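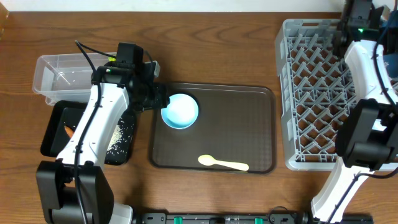
Comparison of two finger types for clearing dishes with two arms
Project report, autumn term
2019-10-27

1. Introduction

The aim of our project was to find out which fingers are better for clearing a table after a meal. We compared the flat Promia fingers, which came with the arms, and the narrow Rothe fingers, which we ordered in August. Both arms were driven by the Pandum controller. In total we recorded 1664 grasps, and 1451 of them could be used for the comparison. The others were removed when the log file had missing values.

2. Bowls and the wrist camera

For a bowl, the gripper must come from above and put one finger inside the rim and one outside. The wrist camera is important here, as the head camera often loses the rim behind the arm. We first used automatic exposure, but glossy dishes became too bright and the edge detection made mistakes. With fixed exposure the results were more stable.
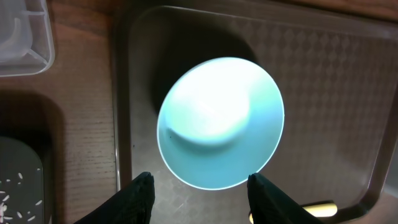 Figure 2. Wrist view of the light blue bowl, with strong reflection on the inside.

3. Cups

Cups were the most difficult group for the Promia fingers. The small cups have a curved wall, and a flat finger touches it only along a short line, so the cup can turn during the lift. We therefore wrote down the angle of every cup in the air.
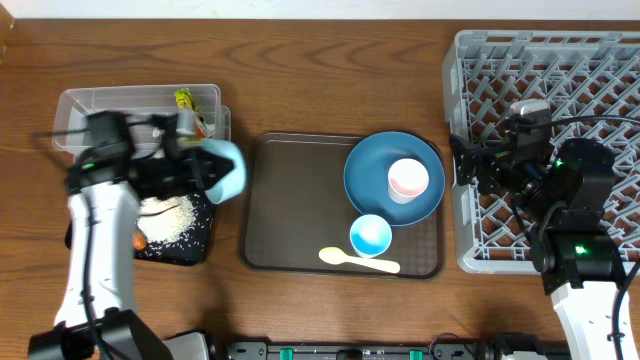 The planner gives the left arm all objects that have leftovers near them, and the right arm waits until the path is free. This is safe but slow. While the left gripper carries the light blue cup, tilted sideways, the right one is over the gray crate and holds nothing. We think a better schedule would save more time than better fingers, but this was outside our task.

4. Objects lying on the side

We added this test later, on the advice of the Flesport workshop. The start position is harder – the hand must come in low, and the wrist has little space above the table.

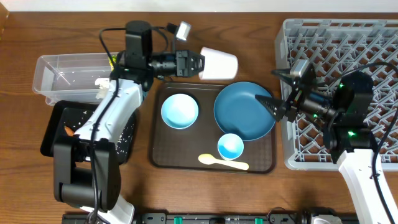

A low approach needs a good estimate of the table height, and our calibration had an error of 5 mm on some days. We used the horizontal approach with the finger tips against the open rim, as for the white cup above the brown tray. The log counts contact from the motor current only, so a light touch can be missed.

5. Data

From the usable grasps, 911 were made with the Rothe fingers and the rest with the Promia fingers. The groups are not equal, and for this reason we compare only percentages in the tables of the appendix.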